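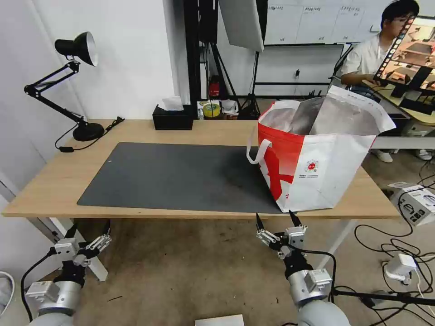

Comparing two sets of gripper fingertips sounds like a quick afternoon job, and I've lost whole weeks to it by doing it sloppily. So I finally wrote down the routine I use now, mostly for Regula and Nam-gil, who keep asking me to repeat it over the phone (hi, both of you!). My favorite test object is an insulated shopping bag like the red and white one, standing on the right end of the mat with its silver liner puffing up over the rim. It's soft, it's shiny, it has a floppy looped handle, and it changes shape every time you breathe on it. If a fingertip can deal with that, I start to trust it.

What you'll need

Two arms with matching two-finger grippers
The fingertips you want to compare (mine were the stock ones and the Plomilo soft pads)
A table with a dark mat that lies flat
A tall, floppy bag and a few things to put in it
Tape, a notebook, and more patience than you think

Step 1: Set up the table and then leave it alone

Put the mat down first and tape the corners if it likes to creep. Stand the bag on the side of your stronger arm, then mark where its bottom corners go with tiny bits of tape. You'll be putting it back there a lot! Anything else that lives on the table, like a lamp or a tissue box, goes to the back and stays put for the whole comparison. I once moved a lamp halfway through and spent the evening wondering why the wrist camera suddenly hated the left side.

Step 2: Park the arms low

Start every run from the same pose, grippers open, fingertips below the front edge of the table. It's slower than starting above the mat, but you get to see the whole reach, and the reach is where cables snag. Watch the cable at the wrist and the elbow as the arm comes up. If it pulls tight anywhere, stop and give it more slack before you record a thing.

Step 3: Zero the fingers

Close each gripper on nothing, let it settle, set that as zero, and open it again. Do this after every fingertip swap. The Sulgate controller I use remembers the old zero quite happily, and with thicker pads you end up squeezing harder than the number on the screen says. I flattened a perfectly good pastry that way.

Step 4: Pick objects that disagree with each other

I like one thing that's round and squashy, one that's hard and awkward, and one that's a container with stuff in it. Food is great for this, or play food if you'd like your lab to smell nicer. Lay the small things straight on the mat so the fingers have to come right down to the surface. 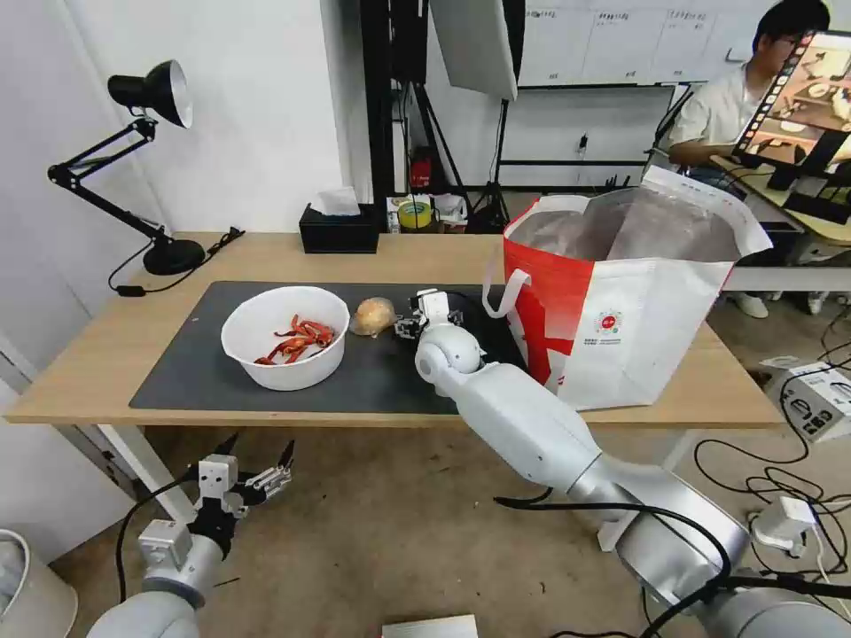
Step 5: Come down slowly over the small stuff

The last bit of the descent is where fingertips really differ. Stiff tips can slide in beside an object and get under its curve. Soft pads want to fold if they touch the mat first, so stop a hair higher and let the pads do the wrapping. Set the approach height separately for each set of tips, write both numbers down, and don't "just nudge it" between runs. (I know you want to. I always want to.)

Step 6: Run it more times than feels reasonable

I do 40 tries per object for each set of tips. My first comparison used 12, and the winner flipped when I repeated it the next morning. Score each try as a clean pick, a slip, or a miss, and jot a word or two on the slips. "Rolled away left" has helped me more than any graph.

Step 7: Finish with the handle

Save the bag handle for the end, when you've warmed up. Bring one gripper in from the side with the fingers vertical, close gently, and lift only until the bag starts to lean. The soft pads won this one for me by 13 clean picks, and the stock tips were better on nearly everything hard and small. I've left the pads on the left arm for now and put the stock tips back on the right. Next I want to try the Troredeo tips Elfriede keeps raving about, if they ever arrive.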